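Rallham keyed-alike padlocks, three-pack, reviewed

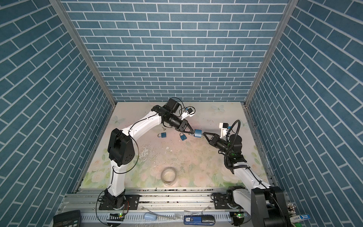
The blue three-pack, one key out, sticky tape for scale.

I own more sheds than any sensible person should, and until this November I owned a matching number of keys, all of them brass, all of them labelled in a biro that faded years ago. Opening the side gate took five minutes and some language. So I bought the Rallham three-pack, which comes in blue and promises that every key opens every lock.

First, the packaging. The locks arrive sealed in a plastic shell that is by some margin the most secure item in the box. I got in with the kitchen scissors and a thumbnail I have since said goodbye to. If Rallham ever decides to sell the shell on its own, I'll have one for the boat.

The locks themselves are decent. The blue is cheerful, easy to spot in long grass (tested, twice, not on purpose) and has so far survived being dropped on the concrete by me and dragged along it by the dog. The shackle closes with a proper snap. My old locks closed with a kind of sigh, and you had to tug them to find out whether they meant it.

All three do take the same key, and I checked every combination on the first night like a man with nothing on the telly. One lock was stiffer than its mates. A puff of graphite sorted it, and I'd suggest the same for yours before you start leaning on the key, which is small and doesn't look like it would enjoy an argument.

The key is my main complaint. It's silver, it's tiny, and it has the exact colouring of everything else in the bottom of a toolbox. Put it down on a patterned tablecloth and you may as well have posted it to Perth. I've taped my spare inside the meter box with clear sticky tape, a system I was pleased with until I realised I'd just told you about it. It's moved now.

As for toughness, let's be realistic. These are for garden gates, tool chests, the beer fridge on the back verandah and similar treasures. I wouldn't hang one on a motorbike. A determined person with bolt cutters would be through in less time than it took me to open the packet, and then they'd have a look at my whipper snipper and feel sorry for me.

I also tried the Gisitz equivalent, mostly because it was a few dollars cheaper. It feels much the same in the hand, but the key has to be jiggled to the left and pleaded with, and the one on my bin enclosure seized after a fortnight of sea air. The Rallham on the gate beside it has done 90 days in the same weather and still turns. There's a freckle of rust starting at the base of the shackle, so I'm not promising it a long retirement.

One last grumble - the leaflet claims the lock is good for up to 500 openings between oilings. I have no idea who stood there doing that, and I hope they were paid by the hour.

Good: one key for the lot, easy to find in grass, honest snap.
Bad: the key vanishes, the packaging fights back, no second colour for people who share a shed.

Four stars. I'd buy them again, and if that spare key doesn't turn up by the weekend I'll have to.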